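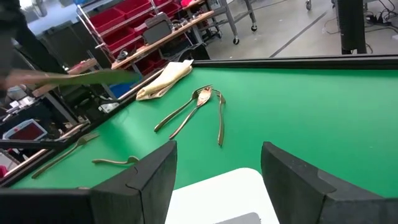

Gold Flatware Comes Back to the Everyday Drawer

Monday, April 1, 2019

Bronze and gold cutlery used to come out for weddings. Now it turns up at weeknight suppers, next to a cream cloth napkin. Gittins, the tableware shop in Plerville, has sold 844 sets since September.

The color is usually a thin coating over steel, and it scratches. Forks and spoons tossed together in a heap will mark each other, so a tray with dividers is worth having.
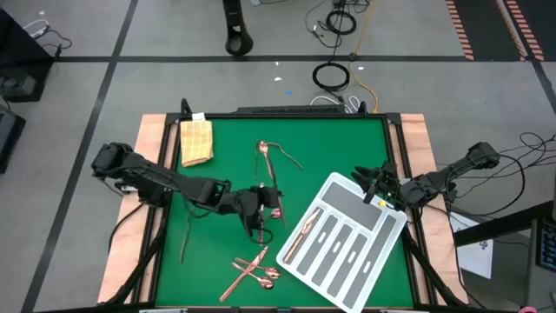 Measure the drawer before you buy one. Long, narrow slots suit forks and spoons, and a wide compartment takes the serving pieces. White plastic trays are easy to wipe down and cost less than bamboo. At Gittins, they start at 5 dollars.

Wash gold-tone pieces by hand with mild soap and dry them with a soft cloth. Lemon juice and vinegar can dull the finish if left on for more than 30 minutes. Skip the steel wool.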